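Keeping the Sadix gripping

A hand-held gripper gets much less attention than a robot arm. It has no base to bolt down and no safety fence. A person carries it into a room, closes its fingers on something, sets the thing down and goes on to the next. The camera on the tool records all of it, and the recordings are later used to train an arm that does the same job without the person.

Bindska runs its gripper, the Sadix, out of two rooms above a print shop in Travville. The unit we followed is the oldest one still in service. It has logged 3,323 recordings, and very few of its original parts are left. The frame is original. The linkage arms have been replaced twice, and the finger pads are treated like brake pads on a car, as something you keep in a drawer.

Most of the upkeep is in those pads. Each finger ends in a soft textured pad, glued to a plastic backing. The texture is what holds a thin or slippery object in place, and it wears down from the tip back. Bindska first changed pads on a calendar. That wasted good ones during slow weeks and left bad ones on during busy weeks, so the shop now goes by use. Pads come off after 97 recordings of hard objects, or sooner if the ridges at the tip have gone shiny. Work with cloth and paper is easier on them, though lint packs into the texture and has to be brushed out with an old toothbrush.

Changing a pad takes a few minutes. The old one is peeled off, the backing is wiped with alcohol, and the new one is pressed on and clamped until the glue sets. The part that takes practice is lining it up. A pad that sits a hair too high meets its partner at an angle, and the tool starts to push small things out of its grip. The check is simple: close the fingers on a strip of receipt paper and pull. If the paper comes out from one side more easily than the other, the pad goes back on the bench.

The pivots come next. The linkage turns on round screws, and they work loose. If they are too loose, the fingers wobble and the opening width in the log no longer matches the real one. If they are too tight, the trigger gets stiff and the operator's hand gives out before lunch. Bindska tried a strong thread locker and regretted it, since the plastic around one screw cracked during the next service. A mild one has held up better. Every screw also gets a paint-pen tick across the head when it is set, and a tick that no longer lines up means it has turned.

The worst failure so far was a quiet one. A hinge joint had developed a hairline split that opened only under load. The tool felt normal in the hand and passed the paper test, but the recorded finger width drifted a little with every firm grip. By the time the split was found, 27 recordings had to be thrown out and done over. The shop now squeezes a steel gauge block at the start of each session and writes down the reading on a card that stays in the case. Cards are kept in a Schumacher file box on the shelf over the bench.

The camera needs less. Its mount is checked for play, the lens is wiped, and a short test clip is made with the fingers open and then closed. Both fingertips have to show at the bottom of the view when they are open. If only one does, the mount has slipped.

After a service, the tool goes through a mixed set of small items before it returns to regular work. Jewelry is a favorite for this. It rolls, tangles and slides, and a pad that handles boxes and cups well may do badly with a chain.

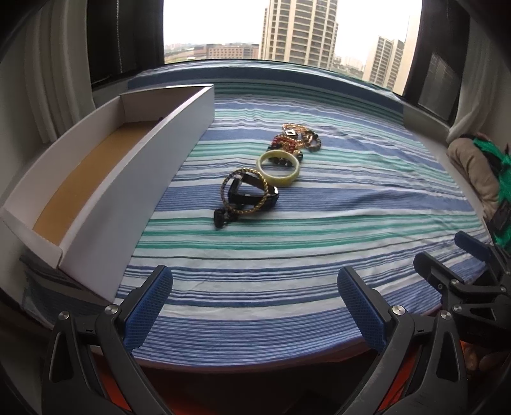

TRAVVILLE, May — The striped sheet makes a harder test surface than a tabletop. Cloth gives under the fingers, so the operator has to judge how far down to press before closing. A smooth bangle asks for an even grip from both pads, and a braided cord can be pinched almost anywhere. The beads and chains are the slow part, with strands lying over one another and a long white box next to them.

A catch in the linkage is easiest to feel on the light pieces, where the hand is doing very little. Any stiffness goes on the card along with the gauge reading, and the pivots get another look before the tool is packed in its case.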